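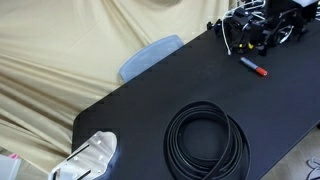

Storing a belt: coil, hang or drawer

A belt fails slowly and mostly in the same places. The finish cracks at the hole in daily use, then at whatever point the strap was bent when it was put away. Wear at the hole comes with wearing the thing. Damage from storage can be reduced, and it costs a few minutes.

For this feature we looked at the three usual methods on a plain black table, with enough clear surface to lay a strap out at full length. A dark top hides dye transfer, so wipe the strap with a white cloth first and check the cloth for color.

Coiling

The loose coil is the most compact method that does no obvious harm. Start at the buckle end, keep the finished side facing out, and leave the center open. The inner loop takes the tightest bend, and it should be no smaller than the waist of a drinking glass. Loops may overlap. They do not need to be even, and pulling them into a neat disk only increases the strain on the inner turns.

Smooth, glossy finishes show creases sooner than matte ones. A coil left alone for a season will hold its curve. Lay the belt flat overnight before wearing it and most of the curve relaxes.

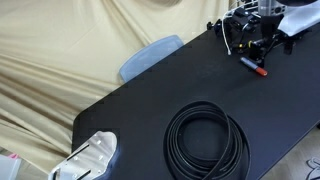 Hanging

Hanging from the buckle keeps the strap straight and is the better choice for anything stiff or lined. The Pindavia rail, a closet fitting with 12 hooks, spaces belts far enough apart that the buckles do not scratch each other. It needs 52 inches of clear drop below the rail for longer sizes. Heavy buckles are fine. Stretch braided belts are not, and should be coiled.

Drawers and dividers

Grastura sells a felt-lined tray in which each cell holds one coil. The cells are square, so a large coil is pressed in at four points. We prefer the Wokum insert, catalog number 941, with movable walls. Set the walls so that a finger fits between coil and divider.

Care before storage

Wipe, dry, condition, wait. Kuster conditioner goes on thin, with roughly 2 hours between application and putting the belt away. Synthetic straps need only a damp cloth. Empty the drawer in January, uncoil everything, and check the inner loops for fine cracks across the grain. A strap that has begun to crack there can be hung from then on, but the cracks will stay.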